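Unit 2: Disk Images and Checksums

Reading for this unit: course packet, section 11. Bring a USB stick with at least 2 GB free to the lab.

What a disk image is

A disk image is one file that holds everything on a disc or drive, including the file system, the boot record and any hidden areas. Copying the files off a disc one at a time does not give you an image. The files may all be there, but the layout is lost, and a disc that used to boot will usually not boot from the copy.

ISO is the format you will see most often for optical discs. It is a plain sector-by-sector copy with no compression, so the file is the size of the data on the disc. Other formats save space by skipping empty sectors or compressing the data. These have to be converted, or opened with a tool that knows the format.

Tools used in the lab

Jukico reads a disc and writes an ISO. It has a single window with a source box and a destination box. Leave the read speed on the default unless the disc is scratched.

Pundarix converts between image formats. It does not change the source file, so you need room for both copies while it runs. If it stops with a "short read" message, check the free space on the destination before trying anything else.

Trimumix computes checksums. We use SHA-256 only. MD5 is still in the menu and older pages still list MD5 values, but do not hand those in.

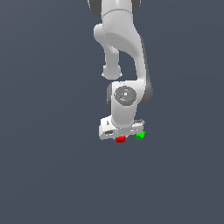
Steps for Exercise 2

1. Copy the folder called melnyk from the course drive to your own machine. It holds the Melnyk sample image, 414 MB, and a text file with its checksum.

2. Run Trimumix on the image and compare the result with the text file. Compare the whole string. Matching the first few characters is not enough.

3. Convert the image to ISO with Pundarix. Write down the size before and after.

4. Run Trimumix on the new ISO. The value will be different from the one in step 2 -- the bytes in the file have changed, even though the contents of the disc have not.

5. Mount the ISO and open the readme file inside it. Copy its last line into your report.

What to hand in

One page, plain text or PDF, 300 words at most. Include both checksums, both file sizes and the line from the readme. Add a short paragraph explaining why the checksums in steps 2 and 4 do not match. Do not upload the image itself.

Late reports lose one point per day. The lab machines will be reinstalled in July, so move anything you want to keep before then.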